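Registration of Religious Bodies: Changes to the Filing Rules

The revised rules on the registration of religious bodies take effect in August. They replace the older system, under which a congregation could be recorded either as a private association or as a body in public law, with little between the two. Members of this society who sit on parish or congregation boards should read the summary below and check their own papers against it.

A third category, the listed community, has been added. To apply, a congregation needs at least 33 adult members who live in the district, a written constitution, and a named person who can sign for it. There is no test of doctrine. The registry may ask for a statement of beliefs, but the statement is filed and not reviewed. Torben Lammers, who read the draft for our legal working group, notes that the older wording required beliefs to be "settled and commonly known." That phrase kept several small house churches off the register and has been dropped. 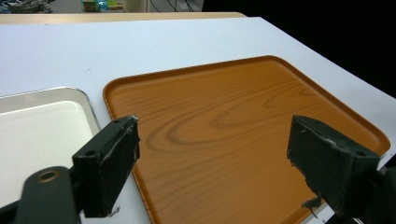
Wood-grain tray, with part of a smaller one to its left.

A listed community may own a building in its own name, hold funerals, and receive bequests. It may not collect a levy through the tax office. That right stays with bodies in public law, which must now show 19 years of continuous existence. Time spent as a listed community counts toward the period. Time spent as a private association counts only if yearly minutes were kept.

Two points in the text remain unclear. The first is the position of groups that meet in rented rooms. Section 4 speaks of a "fixed place of worship," while the notes to the same section say that a regular booking is enough. Dörte Wunderlich wrote to the registry about the Sarkitell congregation, which has met in a school hall since it left Kasten, and was told that each case would be decided on its papers. The second is the treatment of joint bodies formed by congregations of different faiths. The rules neither allow nor forbid them.
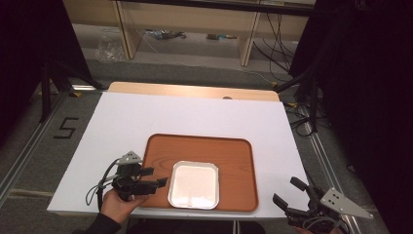
Vol. 19, No. 4

The filing fee is 100 for a new listing and 72 for a change of category. Groups already recorded as private associations keep that status unless they apply to change it. Accounts must be filed each year, but a short form may be used by groups that employ no paid staff.

Waltraud Hellwig has compared the new text with the rules in neighboring districts. Her main finding is that the membership threshold is lower than in most of them, while the reporting duty is heavier. Flikmont, for example, asks for accounts only every third year.
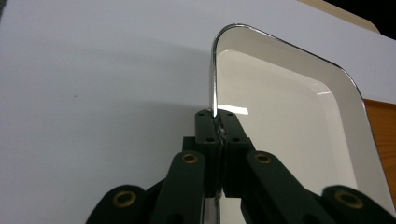 Her paper also covers the right of appeal. A refused applicant may ask for a second reading within the registry and, after that, may go to the administrative court. Under the older rules the second reading had no time limit, and one application from Rirex was left open until the group dissolved. The new rules set a limit of three months. Copies of the paper can be had from Friederike Engelhardt at the society's office, mornings only.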